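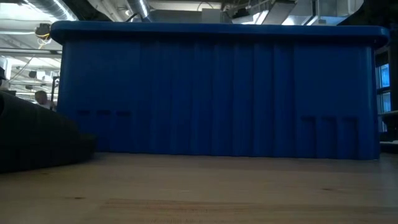
Filed under: Reviews > Data Collection Hardware

Grunex Tabletop Two-Arm Collection Station: Review After One Month of Use

The Grunex station is sold as a complete bench for recording manipulation examples. It consists of two arms, a pair of parallel grippers, a rail-mounted table and the recording software, which is licensed separately from Pasaribu. This review covers the period from delivery through the end of July, during which the station was used to gather 176 accepted episodes for a policy that sorts and packs everyday goods.

The evaluation was limited to one family of tasks: placing footwear in an open bin and taking it out again. Slide sandals were selected because they are inexpensive, flexible and awkward to hold. A parallel gripper must commit to either the strap or the edge of the sole, and the two choices lead to different motions. Institutions intending to collect examples with rigid objects only should expect an easier experience than the one reported below.

Assembly and placement

The station arrived in 8 cartons. Assembly requires two people and most of a working day. The rails must be squared to the tabletop before the arm plates are bolted down, and the printed manual places this step too late. Staff who followed the manual in order had to loosen both plates and begin again.

The butcher-block top is a good choice. It is heavy, it does not ring when a gripper touches it, and its color contrasts well with both dark and bright objects. A plain blue bin was used throughout. The software does not require a particular container, but the bin position should be marked and restored at the start of every episode unless variation is intended.

Operation

Each arm may be driven independently. In the sandal task one arm does most of the work while the other waits or steadies the bin. The reviewers at first regarded the second arm as an unnecessary expense for this purpose. By the second week it had become useful for straightening items that landed across one another. 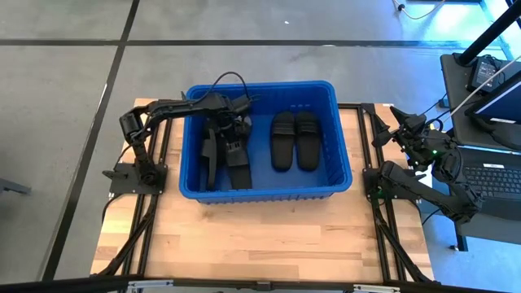

Sandal held on edge over the left half of the bin; second arm clear of the work area.

Grip quality is satisfactory. The fingers close evenly and will hold a thin sole on its edge, provided that the approach is slow. A fast approach tends to push the sandal against the bin wall, and the resulting episode is seldom worth keeping. Operators new to the station needed around 40 attempts before their motions were smooth enough to be accepted on a regular basis. Purchasers should include this practice time in their schedule and should not mix practice attempts with the working set.

The recording software saves arm positions, gripper state and all camera views under a single episode number. Marking an episode as failed takes one keystroke. Adding a reason for the failure takes considerably longer, as the reason must be chosen from a menu that cannot be edited. The menu contains no entry for an item that is placed correctly but facing the wrong way, a frequent outcome with paired goods. A free-text field would resolve this.

Cameras

The overhead view is the strongest part of the package. It covers both arms and the full bin, and reviewers were able to judge most episodes from this view alone.

The low side view is less convincing. From table height the wall of a deep container hides whatever is inside it, and a gripper part in the foreground can take up a large part of the picture. The view has some value in showing how far a gripper is from the table surface. For bin tasks, a higher mounting point is recommended, and the bracket supplied by Grunex does not reach it. A longer bracket from Zodport was tested and fits the same rail slots without modification.

Focus on the low camera is fixed. Objects close to the lens are soft, and no adjustment is offered in the software.
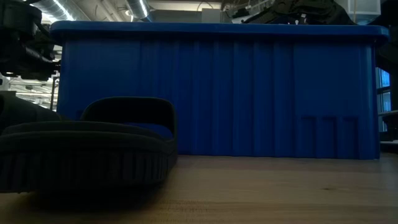

Reliability and support

The station was stopped 18 times for faults during the review period. The majority were lost connections between the laptop and one arm, cleared by restarting the software. One gripper required recalibration. No episode already saved was lost or damaged by a fault.

Cable routing deserves attention. Cables follow the rails neatly beneath the arms, but the slack at the wrist is left to the purchaser, and too short a loop restricts rotation. Grunex support answered written questions within two working days and supplied a revised routing diagram on request. The diagram should be in the carton.

Comparison with the Tatis bench

The Tatis bench, reviewed in this section last year, remains simpler to assemble and has the better failure menu. Its single arm and smaller table make it unsuitable for paired goods or deep containers.

Assessment

Recommended for groups that have a dedicated operator and a settled task list. Groups collecting from bins should order the longer bracket together with the station and set aside the first week for practice.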